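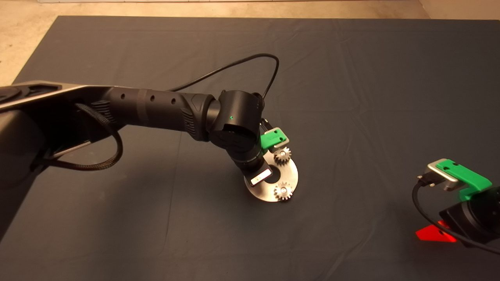 Left arm at the assembly station, with a metal plate carrying two small gears at the green gripper finger.

Report on a Visit to the Grultex Manipulation Laboratory, Stevham
May 24, 2019
Prepared by Vega Montes, Equipment Evaluation Office

The Office was invited to Stevham to see the grippers under consideration for the gear assembly cell. The visit took up the morning and part of the afternoon. The laboratory staff had prepared two stations, and members of the party were allowed to operate both.

Assembly station

The first station has two black arms at a large table covered with dark gray cloth. The cloth was chosen so that small metal parts do not roll or scratch when released. It creases under repeated contact, and the operators smooth it between runs. We asked whether the creases affect the depth camera. The staff replied that they do at low camera angles and that a stretched cover is on order.

The fingers on both sides are printed in bright green plastic. Grultex prints its own and replaces a finger when the contact face begins to round off. The current design has passed 383 grasps without replacement. The earlier one, which lacked the cutout, was withdrawn at 136 after a crack was found near the mounting hole.

The test part was a flat, disc-shaped metal plate with a central opening and two small spur gears mounted on it. Its brushed surface is difficult for the cameras under overhead lighting. In our trials the arm took hold of the plate reliably when it was presented upright and less reliably when it lay flat on the cloth. Two of our party attempted the flat pickup by remote control and found that the finger tended to push the plate away before closing.

The external cable on the forearm was discussed at some length. It runs in a wide arc to the wrist, which gives the joint its full rotation but leaves a loop that can catch on fixtures. The Office would require a guided cable in any installation on our floor.

Comparison station

The second station holds the Amoah parallel gripper and the Mikance suction tool, mounted in turn on the same test stand. The Amoah unit closed evenly and held the plate by its rim without slipping. Its jaws are wide, however, and could not reach between the gears. The Mikance tool lifted the plate from flat in every trial we watched, but lost its seal whenever the cup overlapped the central opening.

Changing from one tool to the other took the technician under two minutes. The controller did not recognize the new tool without a restart, and this should be raised with the supplier.

Remarks

The printed fingers are inexpensive and quick to revise, and the Office regards them as suitable for trial use. Durability has not been shown at the 2,000 grasps our own procedure calls for. Grultex has agreed to continue the run and to send the log sheets in December, together with drawings of the adapter block.

Parking at Stevham is limited. Visitors should use the north lot and sign in at the loading entrance.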